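Flollville Chores: a data card
Can a machine do your chores yet? Version 2, updated 27 March 2018

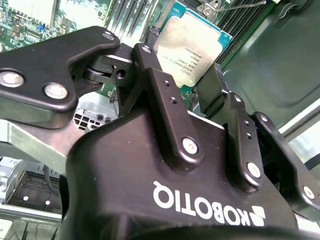 What this is

A set of 819 short recordings of a robot arm trying jobs that people do with their hands and complain about. Every recording comes with wrist camera video, joint positions, gripper width and a plain-English note from whoever was standing near the stop button. The work is done at the Cenano repair shop, where computers get opened, stripped and put back together all day long by people who would like to be doing something else.

The jobs

The shop set covers reaching into an open computer, gripping a part near the processor and the memory slots, and getting back out without touching anything expensive. A Robotiq gripper does the touching. It was picked for being sturdy and easy to replace, and we have tested one of those claims more than we meant to.

The home set covers folding dish towels, loading cups into a rack and picking socks off a rug. Socks are winning.

So, can it?

Of the 819 recordings, 247 are marked "done", meaning a person looked at the result and didn't redo it. The rest are marked "partly", "no" or "please stop". We kept them all. A model that only ever sees tidy successes will be very surprised by its first cable.

If you want your server serviced tonight, call a human. If you want to study why a bracket that a teenager can unclip takes a robot the better part of lunch, you're in the right place.

Files

recordings/ holds one folder per attempt
notes/ holds the operator notes, swearing replaced with [word]
labels.csv holds the result for each attempt
begovic_split.txt is the train and test split we use, known as the Begović split

Known problems

Shiny metal confuses the depth estimates. Thin wires often vanish from them altogether. In 2 folders the clock runs backward, and the Dovonix loader will refuse to open them, with good reason. The towel recordings all use the same towel.

Terms

Free for research and teaching. Please don't use the success rate in an ad. More sock attempts are planned for April.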